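Crochet and knit folk wanted for the Trollus blanket table

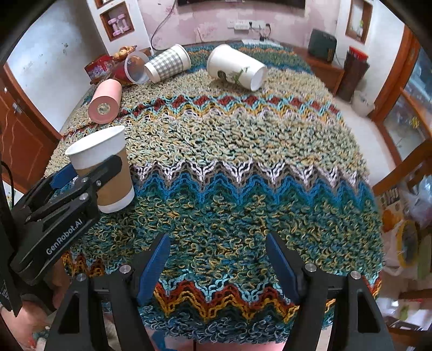 Zigzags and loops on the crocheted blanket, with cups and a pink roll on top

Hello! I'm Naveen and I run the Tuesday yarn group at Trollus, the little craft room behind Hekik Books. We're after 5 new people to join us from March, and I'd love it if one of them was you.

What are we up to? We want to make a big, thick, stripy blanket in the same spirit as the one in the photo. I'm completely smitten with those zigzags (the dark red diamonds against the pale aqua are my favourite, though my sister would fight me for the rust and golden yellow peaks). Ours will have bands of loopy stitch in creams, greens and navy, and then each person gets a zigzag stripe of their very own to design. Clashing colours very welcome!

You don't need to be brilliant at this. If you can do a chain and a double crochet without swearing too much you'll be fine, and I can teach you the loop stitch in an evening. Knitters who fancy crossing over, come along too. Complete beginners, drop me a line first and we'll have a chat, as I'd like to get you going on a practice square before you start on your stripe.

We meet at 7 in the evening and tend to pack up when the talking overtakes the crochet. Each stripe takes a fair bit of yarn, so please bring your own hook and we'll sort the rest: Bermúdez, the wool shop by the station, is letting us have 700 balls of end-of-line double knitting, which is a frankly silly amount and is currently living in my spare room. Please come and use it!

Sessions cost £5, tea and biscuits included. There are steps at the front but a level way in through the yard on Gisteck Lane, so just say if you'd like me to open the gate.

To put your name down, leave a note for me at the Hekik till or pop your head in while we're there. Tell me what you've made before, which colours you can't stand and whether you can manage most weeks. I'm keeping the list to 30 names and I'll ring everybody on it, even if it's only to say we're full for now.

Naveen Rajput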